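Speaker notes - Flying into small fields: what to ask before you book
Talk for the Trostus travel planners' group, April 2, 2020
Speaker: Yiran Li

Slide 1 - Opening
Thank Kilian Oberholzer for setting this up. Mention that the handout has the phone script on the back page. Questions at the end, except on weight, which people can interrupt me about.

Slide 2 - Who this is for
You book trips for other people. You don't need to know how to fly. You need to know what the operator will ask you and what you should ask them. Most delays I dealt with at Drurnon came from a detail left out of the first call.

Slide 3 - The runway
Start with the field and then pick the plane. A client says "the strip at Mösli" and assumes anything with propellers can land there. Ask the operator three things: is the runway long enough for this aircraft with this load, is it paved, and does their insurance cover it. Grass is fine for some operators and a flat no for others.
Tell the Zorkanham story here. The client wanted to land 3 miles from the lodge. The operator would only use the paved field, 84 miles away by road. We had the plane booked and no car. Keep it short.

Slide 4 - Weight
Get real weights. Passengers, bags, the dog, the golf clubs. People take off ten pounds when you ask them, so say the pilot may use a scale. Soft bags fit small baggage doors and hard cases often don't.
If the load comes out 100 pounds over, the choices are less fuel and an extra stop, a bigger plane, or sending bags ahead. Let the client choose before the day of travel.
Pause for questions on this one.

Slide 5 - Hours and fuel
Small fields close. Some have lights you can use after dark and some don't. Fuel may be self-serve, or by request, or not sold at all. Call the field yourself, even if the operator says they have it covered. Web listings go out of date and a lot of these places still do everything by phone.

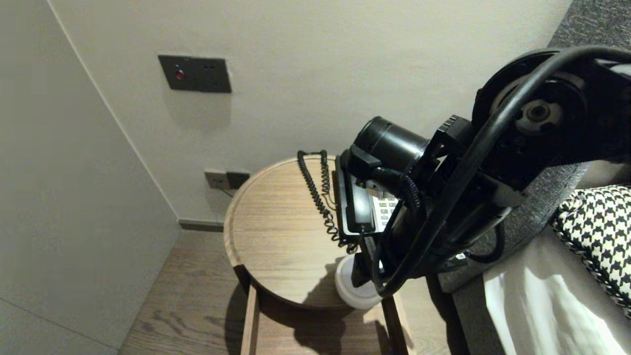 Slide 6: Make the call

Go through the script on the handout. Name of the field, date, arrival time, type of aircraft. Then: will anyone be there, is the gate locked, where can a car pull up, is there a restroom. Write down who you talked to and when. Call again the day before.

Slide 7 - Weather and who decides
The pilot decides. Put that in the client's paperwork in plain words. A field with no instrument approach can be shut off by low cloud while the big airport down the road works normally. Have that big airport written down as the backup, with a car company that will go there.
August note: hot afternoons make for longer takeoff runs, and high fields are worse. Ask for a morning slot.

Slide 8 - Money
Ask what is in the quote. Landing fee, parking, crew overnight, the empty leg home, de-icing in winter. I have seen a quote go up by roughly 1000 dollars over an empty leg that was in the small print. Get the cancellation terms in the same email as the price.
If short on time, skip to the last line of this slide - "ask for the total, in writing".

Slide 9 - Close
Point to the handout again. Leave my address up on the screen during questions. Kilian has the sign-up sheet for the field visit.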